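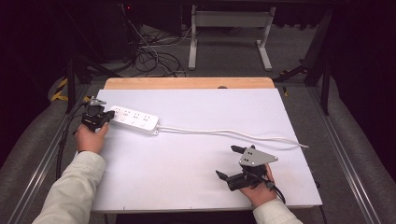 Bireck opens its doors, but the robots stay off

By Ruairí Gilmartin
September 12, 2018

TRERNTHORPE – Bireck promised visitors to its open day a look at "the robot that learns your job." What most of them got was a person at a table, moving a power strip.

The automation company let the public into its Trernthorpe workshop for 3 hours, with tours leaving from the front desk and coffee at the back. The main draw was a project called Vidik, which Bireck says will one day let robot arms handle small household and workshop goods without a programmer writing out each step.

For now, the work is done by hand. A worker takes a black gripper in each hand, cables trailing from both, and uses them in place of fingers. In the session this reporter watched, the object was a white power strip with four outlets and a row of small round buttons, lying on a white board with its cord stretched out to one side. The left gripper was pressed to the end of the strip while the right one was held open.

Then the worker put everything back and did it again.

Bireck says each run is recorded and will be used to train a machine. Mattes Ehlers, who leads the project, told the tour group the team has collected nearly 2000 runs with different objects. Asked how many a robot had then repeated by itself, he said the company was "not at the stage of giving out a score."

He was also asked when it would be. "When the number means something," Ehlers said. "If I give you one today, you will print it, and in two months it will be wrong."

That may be fair. It is also the kind of answer this town has heard before. Bireck moved into the old Chettiar building with talk of 48 new jobs, and the company would not say how many people now work there. A spokeswoman said hiring was "in line with plans" and did not share the plans.

Visitors were split. A retired electrician on the early tour said he was impressed by how steady the operator was, then added that he could have plugged the thing in and gone home by the time the run was over. A high school teacher who brought two students said they liked trying on the safety glasses and had expected to see something move without a person attached to it.

There was one arm on show, in a hallway near the entrance. It was switched off. A sign said it would be part of a live demonstration at a later date, and staff said a part had not arrived.

Ehlers did make a reasonable case for the slow approach. Power cords are hard for machines, he said – they bend, they slide, and they never lie the same way from one try to the next. A robot that can weld a car door all day may fail at a plug. Holding the grippers by hand, he said, lets the team gather practice runs without tying up a costly arm.

What he could not say is who will buy it. Bireck has named no customers for Vidik. A handout given to visitors in August, at an earlier event for local businesses, listed "packing, sorting and home care" as likely markets. The new handout lists no markets at all.

The company said it plans another open day but has not set a date.

Contact the newsroom | © 2018 All rights reserved | Back to top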